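Chapter 7
Who Gets to Play First? Staggered Releases and the Players Who Wait

I bought my first season pass on a October night when I should have been asleep. It was for Zelus, a racing game I'd already sunk too many weekends into, and the pass promised me every new track "at launch." So launch day came, I sat down at eleven at night with a bowl of cereal, and there was nothing to download. My console was in the second group. The first group had been racing on the new tracks since breakfast!

I wasn't robbed, exactly. I got everything I paid for, just later than I'd pictured it. But I remember how cross I was, and that crossness is what this chapter is about. When you sell add-on content, you're selling the stuff itself (maps, cars, costumes, whatever) and you're also selling a place in line. Most players read the first part of the box and skip the second.

Let's get a few terms down before we go on. A release window is the stretch of time when one group of players can get something and another group can't. A platform window depends on the machine you own. A tier window depends on what you've paid. Things get messy when a publisher runs both kinds at once, and I'll spend a good part of this chapter on a studio that did just that.

The studio is Jendovitz, and the game is Timum, a co-op dungeon game with a very loyal crowd. Timum had 12 add-on packs planned for its first year. Subscribers were meant to get each pack first, then pass holders, then everybody else. Fine so far! Then the studio signed a deal with Dizon, the company behind one of the consoles, and Dizon owners were promised first access too. You can see the trouble coming. Does a subscriber on another machine go ahead of a Dizon owner with no subscription, or behind?
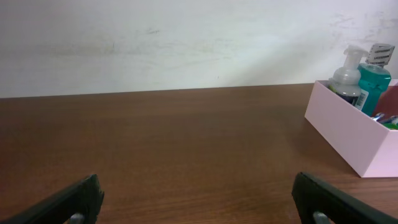

Figure 7.1 A wooden tabletop against a scuffed off-white wall.

Faustino Figueroa ran the support desk at Jendovitz that year, and I talked with him for a long time while I was writing this book. He told me the first pack brought in 373 tickets asking some version of "why don't I have it yet?" The second brought in 507. His team had a chart to answer from, but the chart had footnotes, and the footnotes had exceptions (one of them covered people who had switched consoles halfway through the year). He ended up taping his own version to his monitor and ignoring the official one.

What I like about the Timum case is that the packs themselves were good. Reviews were kind, and more than 2 of them ended up on my own list of favorites. The complaints were nearly all about timing, and you could read the forums for an hour without finding a word about the dungeons.

As you read on, keep a game you play yourself in the back of your mind. Look up how its last add-on came out and who had it first. Write down how long it took you to find that out, too, as we'll use that number in Section 7.3 when we talk about clear schedules.

We'll start with the oldest kind of window, the platform deal, and with what each side thinks it's buying.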